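Grulent opens darkroom evenings at Nic Aodha building

August 2023

Grulent, the community print and photography workshop, will run a programme of evening darkroom sessions for adults from the end of this month. The sessions take place on the first floor of the Nic Aodha building and are open to complete beginners.
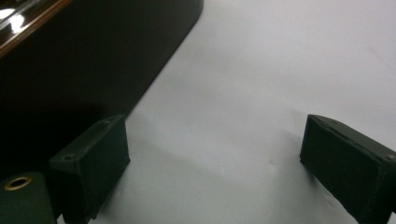
The programme has seven sessions covering film loading, contact sheets, enlarging and toning. Places cost less for members. Paper is included in the fee, but people should bring their own negatives if they have them.

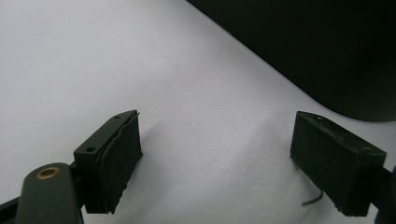 Members asked for a return to slower ways of working in last year's survey. The Drolitz enlargers have been serviced and two new safelights fitted. Work surfaces are kept plain, like the white one shown with a large dark object lying across its corner, and bags and coats go on the hooks by the door.
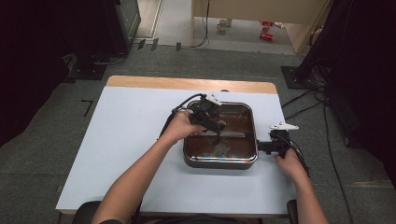 Niamh Noonan
Programme Manager, Grulent

Booking is open now at the front desk or by post. Cillian Heffernan will teach all the sessions. "I want people to go home with a print they like," he said. "If it takes four goes, we have the paper."

The workshop holds 2503 negatives in its local collection, and these may be used by anyone without their own.

ENDS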